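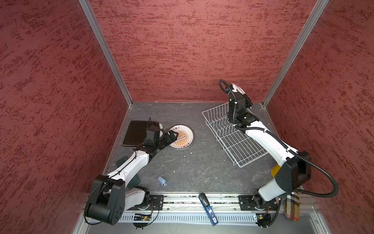 Skudholm Players – Minutes of the June general meeting

Held Monday in the supper room, Revcombe Hall. The chair opened the meeting at 7 pm. Apologies were read and the May minutes were passed with one change (the matinee was sold out, not "nearly full", and the members wanted that on the record!).

1. Winter comedy – wrap-up
What a season. Both Saturday nights got a standing ovation, and the front-of-house team heard people humming the closing number all the way out to the car park. More than 400 tickets were sold across the run, our best winter result since we moved to Revcombe. Warm thanks to the band, who learnt the new overture in a week after the key was dropped for our lead. Costumes are due back by the end of the month. One grey bowler hat and the left half of a pair of spats are still missing.

2. Spring play
The play-reading group has gone through the shortlist and recommends "The Jarnell Sisters", a two-act drama set in a country bakery over one long night. The group read the last scene aloud for us and there was quite a silence afterwards, then a lot of talking at once. It has good parts for older women, which members have been asking for, and there's a lovely comic turn for the delivery driver.
Moved that the company stage the play in spring. Carried, all in favour.
The director would like a cast of 14, with some doubling in the street scenes. Auditions will be held in the supper room, and new faces are very welcome. Sides will be at the front desk from next week.

3. Lighting
The old dimmer rack tripped again during the second act of the comedy. The lighting crew has a quote from Okabe Stage Supplies for $2000, including delivery and a training evening for the crew. There was discussion about hiring for one more season, but most felt we've patched the old one long enough.
Moved that the quote be accepted. Carried, one against.

4. Youth workshop
The kids' improv afternoons are going brilliantly – the group has asked to perform a short piece before the spring opening night, and the meeting said yes before the question was finished. Length to be kept to ten minutes. The workshop leaders will talk to the director about using the forestage.

5. Other business
The piano needs tuning before auditions. The secretary will book it.
Parking behind the hall will be closed for resurfacing during the first week of rehearsals. Use the library side.
A member asked whether we could bring back the homemade slice at interval. Loud agreement. Roster to go up on the noticeboard.

Meeting closed at 8.50 pm, followed by tea.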